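Noise and Reading Speed in a Shared Study Room
Project report, second year
Student: Maarten Jacobs
Handed in: 06/09/2025

1. Why I chose this subject

In the building where I study, many students complain that they can not read well when other people are talking near them. I wanted to know if this is only a feeling or if it can be measured. My first idea was to compare music and silence, but my teacher advised me to take speech, because it is the noise we have every day.

2. Method

I asked nine students to read a text of 2,000 words, three times, each time another text of the same difficulty. The first reading was in silence. During the second one I played a recording of a conversation in English, and during the third a conversation in a language which none of the readers understood. After each text they wrote a short summary, and I noted the time with my phone. The order was the same for everybody, which I now see as a mistake, because people were more tired at the end.

3. Results

Reading was slowest with the English conversation. The foreign conversation made a small difference for most readers, and two of them were even faster than in silence. The summaries were shorter in both noisy readings. One reader told me that she read the same paragraph again and again when the voices spoke about food.

4. The room

The desks in our building are long and white, and they have no screens between the places. A person who sits at one end hears everything from the other end. Thin panels between the places would probably help, but I did not test this.
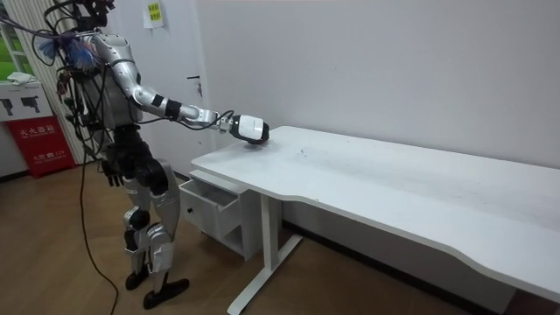 5. What I would do differently

I would change the order of the readings for each student, and I would use a real sound meter. The application on my phone showed 98 at one moment when somebody only closed a door, so I left these values out of the report.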